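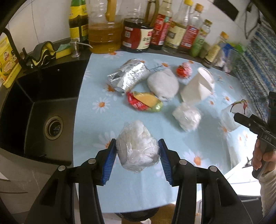

Against the clean table at any price

I grew up in a house where the table must be cleared before anyone could stand up. My mother did not make speeches about it. She only looked at your cup, and then at you, and you took the cup. For many years I believed that all families live like this, and that a wrapper left on a tablecloth for one hour is a kind of insult to the person who washed the cloth.

I want to argue for something a little different now, and I know that some readers of this column will be disappointed in me. I think the small trash of the day should stay on the table for a while. And I think that when it goes, it should go piece by piece, by hand, with the bin pulled close.

Let me explain what I have in mind. Most homes I visit have one of two habits. In the first, every person throws away his own thing in the moment he finishes with it. He walks to the bin, he opens it, he walks back. In the second, everything is left until the night and then somebody, usually the same somebody, takes one arm and pushes all of it over the edge into a bag. Foil, paper cup, candy wrapper, the plastic from the bread, sometimes a teaspoon. We lost three teaspoons like this in one winter. I found out only when guests came and we had to stir with forks.

The first habit looks like the good one. But I have lived with it, and it makes people nervous. My friend Esi Wumbei has a kitchen in Ayaaba where you cannot finish a sweet in peace. Her father-in-law is already holding out his palm for the paper. She says she eats her sweets on the stairs now, and she is a woman of fifty-one.

The second habit is faster, and this is all I can say for it. When you push everything together you do not see anything. The foil that could be flattened and used again goes with the wet tea bag. The clean bag goes with the greasy one. In our town we pay for the collection by weight, and the yellow sack is free only if it is sorted properly. Last year our building paid 377 for mixed waste that should not have been mixed, and the letter which explained it was longer than some contracts I have signed.

So I propose the middle way. Leave the things. Drink your coffee, finish the talk. Then, when the talk is over, bring the bin to the table, and not the table to the bin. This is the part that people laugh at when I tell them. A bin belongs in the corner, they say, or under the sink behind a door, where it will not offend. I answer that a broom also does not belong in the middle of the room, but you bring it there when you sweep.

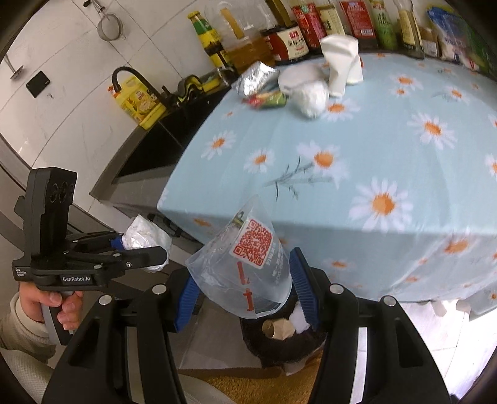

With the bin at your knee you can take one thing at a time. You pick up a bag and you notice that it is clear plastic and almost new. You pick up a cardboard tube and you press it flat first, so it takes less place. It is slow, but it is less slow than you fear. In my kitchen it takes as long as the kettle needs for the second pot, and my hands have something to do while I am thinking about other matters.

Consuelo Arriaga, my neighbor from the second floor, told me that I am making a ceremony from garbage. Maybe I am. She uses a Vernel bin with a pedal and three compartments, and she is very proud of it, but I have seen what is inside the compartments and it is the same thing three times. A good bin does not sort for you. I keep a plain one with no lid, and I would not exchange it.

There is also the matter of the tablecloth. Many people gave up cloth because it shows every crumb, and they bought a wipeable mat. I understand them, but I find a meal on a printed cloth more friendly, and I like one with flowers best - it forgives small stains. Crumbs can be shaken out from the window (please look down first). What it does not forgive is the big push with the arm, which drags the cup and leaves a brown line from one side to the other. I have washed such a line at 60 degrees, two times, and it is still there a little.

I do not ask anyone to leave fish bones out until evening. Food goes away at once, and in summer also the yogurt lids. I speak only about the dry things, paper and foil and film, which harm no one by waiting for one more cup of coffee.

My mother visited us in October. I left two wrappers beside her plate and said nothing. She looked at them, then at me. After twelve minutes she put them in her own handbag.

3,544 views - 12 comments - Share

Related columns
The drawer where all the lids live
Why I returned the Trodberg drying rack
Ironing in front of guests
Reading the small letters with Trustby

Contact the editor | © 2024 | Back to top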